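Teaching grip by hand at the Nitutell lab

January 21, 2021
Reading time: 2 minutes
Print this page | E-mail this page

The group at Nitutell in Woltville has spent the past year on a narrow question: can a robot learn to pick things up from people who never touch the robot? Its lead researcher met us at the lab to talk about the first results.

The method is simple to describe. A person holds a gripper tool with a small camera on it and does an ordinary job, such as moving a cup. The recordings are then used to train a program called Yu, which later runs an arm fitted with the same kind of fingers.

"Driving an arm by remote control is slow," she said. "You get tired and you start to move like the arm. With the tool in your hand you move more or less as you normally would."

The group collected 235 recordings in November, using 23 objects. Most were household things. The hard part, she said, was the last moment before the fingers close.
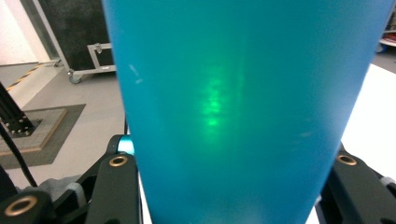

The camera's view from the hand-held gripper, with a teal object close up between the fingers.

"At that distance the object fills the picture and you lose almost everything around it," she said. "A person doesn't mind, they know what they're reaching for. The program has to get by on an edge and a patch of colour."

Their answer was to let Yu keep a short memory of the approach. With it, the arm managed 70 per cent of its grasps on objects it had not met before. Without it, the figure was far lower, though she would not give a number until the tests have been repeated.

She was careful about what the result means. Only nine people made the recordings, all of them staff, and every test took place in one room. "I'd like to see it in somebody's kitchen before I say much," she said.

A second round is planned with a partner lab in Clulton, which will use its own objects and its own arm.

Related items
Clulton lab to share test objects
How long should a robot remember?
Woltville open day: dates and booking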